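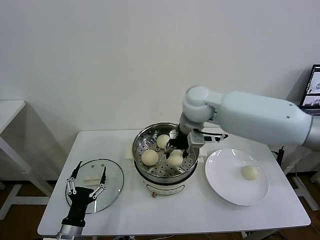
Pãezinhos brancos no tabuleiro perfurado, em inox.

Cozinhar a vapor: panela, água, massa e limpeza

Página revista em junho de 2020. Juntámos as notas sobre calcário, que estavam noutra página, e corrigimos a parte do vinagre.

A água

Encha a base até um dedo abaixo do tabuleiro. Se a água tocar nos furos, o que estiver por baixo coze em vez de ficar a vapor, e no caso do pão a base fica papa. Em panelas elétricas siga a marca do fabricante, quando existe. Muitas não têm marca nenhuma, e nessas convém medir uma vez com um copo e escrever a quantidade num papel colado dentro do armário.

Ponha a água a ferver antes de colocar os alimentos, exceto o pão de massa muito mole, que pode começar em água morna. Tenha uma chaleira com água quente ao lado para as cozeduras longas. Água fria deitada a meio para o vapor durante alguns minutos e o tempo da receita deixa de servir.

Uma moeda limpa no fundo da panela faz barulho enquanto há água a ferver. Quando o barulho acaba, falta água. O truque só serve para panelas de inox e não deve ser usado em fundos antiaderentes, que riscam.

O tabuleiro

O pão pega ao metal. Forre com quadrados de papel vegetal, um por cada pão, cortados um pouco maiores do que a bola de massa. Folhas inteiras tapam os furos e o vapor sobe só pelos lados. Folhas de couve ou de alface também servem e depois deitam-se fora.

Para legumes não é preciso forrar. Os mais duros (cenoura, abóbora, batata) ficam por baixo e os tenros por cima, em dois andares se os houver. Peixe vai sempre no andar de baixo, para não pingar sobre o resto.

Deixe espaço entre os pães. A massa cresce durante a cozedura e os pães encostados rasgam quando se separam.

A tampa

A água que se junta na tampa cai em cima da massa e deixa manchas amarelas e enrugadas. Embrulhe a tampa num pano de algodão fino e ate as pontas em cima, junto à pega, longe da resistência ou da chama. O pano não deve cheirar a amaciador, que passa para a comida. Reserve um só para isto e lave-o com sabão simples.

No fim, desligue e deixe a tampa entreaberta uns minutos antes de a tirar. O pão que leva de repente com ar frio abate.

A parede e os móveis

O vapor de uma panela faz mais estragos numa cozinha do que a gordura, só que demora a ver-se. Afaste a panela da parede e nunca a ponha debaixo de um armário suspenso: o contraplacado incha pela aresta de baixo e já não volta ao sítio. Se a bancada for curta, use uma mesa.

Uma parede pintada aguenta bem se a tinta for lavável. Na tinta comum, passe um pano seco no fim de cada cozedura, de baixo para cima, para não deixar escorridos. As tintas acetinadas limpam melhor, mas mostram todos os retoques. Nós pintámos a nossa com a Pettigrew mate para cozinhas, duas demãos, e demos uma terceira na zona do fogão em maio.

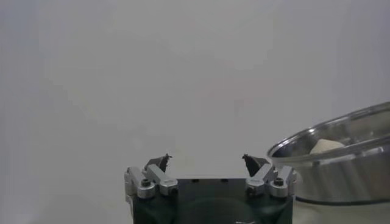 Parede lisa em cinzento-claro, acabamento mate.

Para retocar uma parede destas use rolo de pelo curto, mesmo em manchas pequenas. O pincel deixa marca e com luz de lado vê-se sempre. Guarde um frasco da tinta original, bem cheio e fechado, com a data escrita na tampa. Nódoas de gordura saem com água morna e uma gota de detergente da loiça, aplicada com esponja macia. Não use o lado verde, que dá brilho às tintas mate.

Se aparecer bolor nos cantos, o problema é a ventilação. Limpe com um produto próprio, de janela aberta e luvas, deixe secar por completo e só depois pinte. Nunca misture lixívia com vinagre nem com outros produtos.

Massa para pão a vapor

A farinha de bolos, com pouca proteína, dá um miolo mais branco e mais fofo. A farinha de pão também funciona, mas o resultado é elástico. Amasse até a superfície ficar lisa, sem grumos nem rugas. Tudo o que se vê na bola crua vê-se no pão cozido, já que não há côdea para disfarçar.

Forme as bolas puxando a massa para baixo e apertando o fecho contra a bancada. Deixe repousar 30 minutos tapadas, menos no verão. Carregue com o dedo molhado: se a marca voltar devagar, estão prontas. Se não voltar, passaram do ponto e vão enrugar na panela.

Pese as bolas. Com tamanhos diferentes, umas ficam cruas enquanto as outras já estão secas. Nós fazemo-las com 80 g cada, sem recheio.
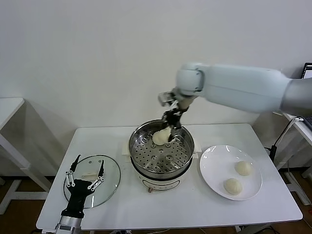
Tenha um prato à mão antes de abrir a panela. Tire os pães com uma espátula fina ou pegue-lhes pelo papel, e não os empilhe enquanto estiverem quentes, porque colam uns aos outros e perdem a pele. Arrefecem melhor numa grelha. Num prato liso, vire-os ao fim de um minuto para a base não ficar húmida.

Os que sobram congelam bem, já frios, num saco fechado. Vão diretamente do congelador para o vapor. No micro-ondas cubra-os com um guardanapo húmido e coma logo, que endurecem depressa.

Calcário

Nas zonas de água dura a base cria uma crosta branca ao fim de poucas semanas. Deite na panela partes iguais de água e vinagre branco até cobrir a crosta, aqueça sem deixar ferver, desligue e espere. Depois esfregue com uma escova de nylon e passe por água duas vezes. Na versão anterior desta página dizíamos para ferver o vinagre puro. Não faça isso, o cheiro fica na cozinha durante dias e ataca as borrachas.

O ácido cítrico faz o mesmo sem cheiro. Compramos o da Sidov em saco, mas qualquer um serve desde que seja alimentar.

Manchas com as cores do arco-íris no inox também são dos minerais da água e saem com um pano molhado em vinagre. Manchas castanhas são amido queimado. Cubra com bicarbonato e um pouco de água, deixe de um dia para o outro e raspe com uma colher de pau.

Os furos do tabuleiro entopem com massa seca. Ponha-o de molho em água fria logo depois de usar. A água quente coze o que lá ficou. Um palito resolve os que resistirem.

Nas panelas elétricas, nunca meta a base dentro de água. Limpe-a desligada e fria, com um pano bem torcido, e seque à volta dos botões.

Arrumação

Guarde a panela com a tampa virada ao contrário e um papel de cozinha entre as peças. Fechada com humidade lá dentro, ganha cheiro. O cabo elétrico enrola-se largo, sem dobras junto à ficha.

Próxima página: tábuas de corte, lavar e olear.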